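Kudwood Community Kitchen is looking for a part-time tea room host

If you like people, and you like a full pot of something hot, we would love to hear from you. Our tea room in Watbridge opens at 7:30 every Monday and closes when the last talker goes home – often later than it should. 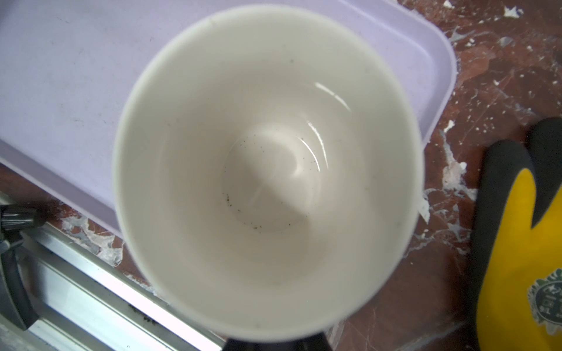 Photo: Kudwood Community Kitchen

The job is 5 mornings a week, starting in June. You would set up, pour, wipe down, wash a great many cups, and keep an ear out for regulars who could use a longer chat. We served 2,809 drinks last winter, so comfortable shoes are a good idea! No café experience needed, and we'll pay for your food handler's card.

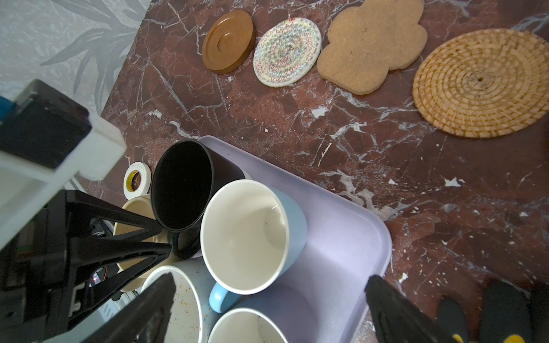

Photo: Birel Kang, tea room manager

Mornings can be busy, and mugs and coasters have a way of wandering off to every corner of the building, so a bit of patience helps. You'll get a free lunch on every shift and a bus pass if you're coming in from across town.

To apply, write us a page or so about yourself (handwritten is fine) and drop it at the front desk, 76 Mill Street. Please include a phone number and the mornings you can't work.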